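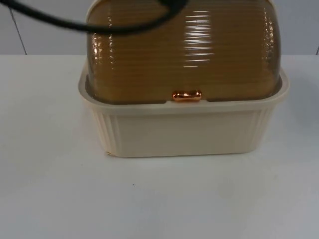 What should a small outfit budget for first when it buys a robot arm? The stuff around the arm, meaning the table, the fingers, the cables and a pile of ordinary household things for it to practice on.

I got that answer from Elżbieta Grabowska, who keeps the books at Clidar, and I wish I'd heard it before I wrote my own first equipment plan. Mine had one line on it. Arm! One big number, underlined twice, and then I sat there feeling very grown up (I had forgotten the table).

Elżbieta's spreadsheet has 90 lines. The arm is one of them, and she gets to it late. Ahead of it come spare finger pads, a second wrist camera, wall panels, and $800 for what she calls groceries, which covers boxes with lids, jars, drawers and whatever else the software people want opened and shut that month. A bread box goes in there. So does the next bread box, once the first one's lid has been through a long week. 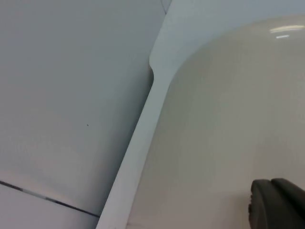

She buys finger pads ten at a time, too, and I laughed until she showed me the column for lost days. Waiting on a cheap piece of rubber costs her the same as waiting on a motor, and the rubber wears out a whole lot sooner. Her supplier, Godoy, ships slowly in August, so the summer order goes in early and it's a fat one.

Facundo Ulloa runs a smaller shop, Saltov, over in Clultside, and he plans the other way around. He picks one job, say lifting a hinged lid and putting it back down, and prices everything that one job touches. Then he stops shopping! No second arm, no fancy base on wheels, nothing until the lid job runs well enough that he's bored with it. He rents the arm, by the way, and swears he'll keep renting for two years.

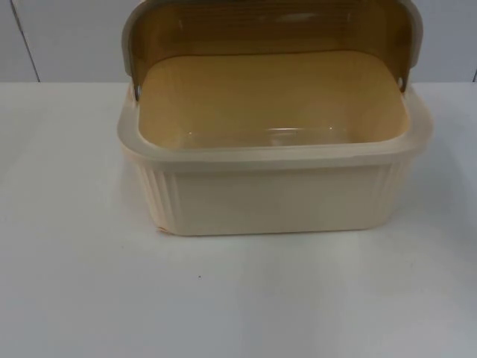
Practice piece: a bread box with its amber lid rolled back.

I can't pick between them. My new plan borrows Elżbieta's grocery line and Facundo's one-job rule, and it runs to a page and a half, most of it cables. I still haven't settled whether to rent. Facundo says to call him before I sign anything, and Elżbieta wants to know why I've only put down one set of finger pads.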